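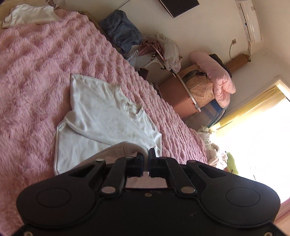
Setting up your Molora personal alarm

Right, you've got the box open, so let's get the thing working. I wrote this section after setting up my own at the flat in Brarnlow, and I've put the steps in the order I wish I'd done them (I started with the app and had to go back to the beginning!).

Before you start: charge the alarm fully. Mine took nearly 50 minutes from flat.

1. Pull the plastic tab out of the battery slot. It's stiff, so use your nails.

2. Hold the side button for five seconds until the light goes green. If it flashes red, put it back on charge.

3. Open the Cillum app on your phone, tap Add Device and type in the code printed inside the lid of the box — the code on the outside is only for the shop.

4. Add your contacts. You can have up to three. I'd ring them first and tell them what the alert message looks like, as it comes from a number they won't know and my sister very nearly deleted hers.

5. Set your home address. The app puts a pin on the map, and mine landed in the next street, so zoom in and drag it to your own front door.

Note: the alarm doesn't call the police. It sends your location to your contacts and sets off the siren. If you're in danger and can get to a phone, ring 999.

Testing it

Switch to Test Mode in the app first, then pull the pin. You should hear two short beeps and see "Test received" on your phone. Push the pin back in until it clicks.

Caution: outside Test Mode the siren is properly loud. Keep it away from your ears and don't try it out near the dog.

If the test fails, check that Bluetooth is on and bring the phone closer. Through the thick walls in our hallway I lost the signal completely, but in the kitchen it was fine.

Clipping it on

The clip from Hutchins fits a bag strap or a belt loop. I wear mine on the left as I'm right-handed and like to pull across. Try it a few times with your coat on, with the pin pushed fully home and Test Mode still on.

Turn Test Mode off before you go out. The app won't do it for you.

Last updated 6/24/20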